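Ran out of yarn with a third of the blanket left – dye lot doesn't match

Posted 30 December 2018 in Knitting & Crochet

I'm knitting a plain garter stitch throw for the back of a couch. It's 96 stitches across on a size 8 circular and it's supposed to end up 45 inches long. The yarn is Astell worsted in the oatmeal color, bought in April at the shop in Flulldale. They told me I had plenty. I still have 17 inches to go and I'm on my last ball.

I went back to the shop and they had the same color, but a different dye lot. On the shelf it looked close enough, so I bought it. At home in daylight the new yarn is pinker. I knit a few rows to see and there is a definite line across the blanket. My husband says he can't see it, but I can see it from the other side of the room.

Things I have thought of:

- Ripping out the whole thing and starting over with two strands or stripes. I really don't want to do this, it took me most of the year.
- Stopping where I am and calling it a baby blanket. There is no baby.
- Looking for the old lot online. I've tried the usual places and have not found any.

Would washing make the two lots look more alike? The label says 75% acrylic and the rest wool. Any other ideas are welcome. I have not bound off and the few rows of the new yarn can come out easily.

Reply 1 (marked helpful)

Washing won't fix it. It may soften the yarn and even out the stitches, but if one lot is pinker before washing it will be pinker after. I would take out the rows you added before you do anything else.

The usual way to handle this is to alternate the two yarns over a stretch so there is no single line for the eye to land on. You need some of the old yarn left for it to work, so stop knitting now if you still have most of that last ball.

With garter stitch it goes like this:

1. Put in a lifeline at the last row of the old yarn. Dental floss is fine.
2. Knit two rows with the new lot, then two rows with the old lot. Carry the unused yarn loosely up the side.
3. Keep going that way until the old ball is nearly gone. Leave enough of it for a repair or two.
4. Finish with the new lot only.

Always change yarn on the same edge. If you pull the carried strand tight that edge will draw in and the throw will not lie flat. Some people slip the first stitch of each row, but you can't start doing that now if you haven't been doing it all along – it will look like a different edge.

If you can stand to rip back four or five inches, do it. That gives you more old yarn to alternate with and the change will be much more gradual. I did this on a gray throw with two lots that were further apart than yours sound, and after a season on the couch I have to hunt for the place.

Check it in daylight by a window. Lamps make oatmeal and beige colors look warmer and you will get a wrong idea of it.

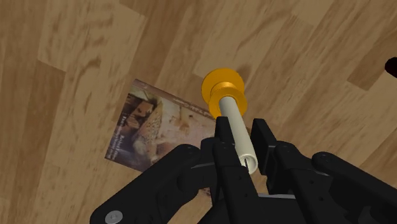
Reply 2

Buy more next time and check the lot numbers on every ball, not just the top one in the bin. I always get one extra.

You could put a fringe on the ends and then people look at the fringe.

Reply 3

I'd go the other way and make the change obvious. A slightly wrong color looks like a mistake, and a very different color looks like you meant it. Pick something darker, a brown or a dull green in the same weight, and knit a band of it 3 inches deep. Then do the rest in the new oatmeal. With a dark band between them you can't compare the two lots side by side, and the pink won't show nearly as much.

To make it look planned, put a second band of the same color near the cast-on end. You don't have to rip anything for that. Pick up stitches along the cast-on edge and knit down from there. In garter stitch the join hardly shows. Count that band in your total length or you'll overshoot.

I used Zabala for a band like this once with a wool blend for the main part. It's all acrylic and the two have gone through the washer together fine on cold, gentle, then flat on a towel. Make a small swatch with both yarns first and wash it, especially if the band is dark. Any color that is going to run will run in the swatch.

One more place to look for the old lot is the destash boards. Post the color name and the lot number from your label. People do hang on to single balls for years. It took me two months to get a reply once, so it depends how much of a hurry you're in.

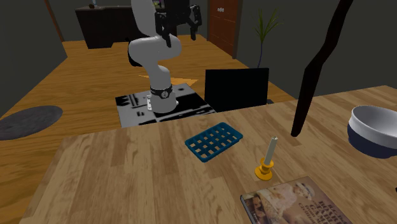
White arm and black gripper at the wooden table.

Related questions

- How do I weave in ends on garter stitch so they stay put?
- Acrylic blanket went stiff after the dryer
- Can I mix wool and cotton in one throw?
- Lifelines: floss or thin yarn?
- Edges of my scarf get wider as I go

Contact Rendum Help | Posting rules | © 2018 Rendum | Back to top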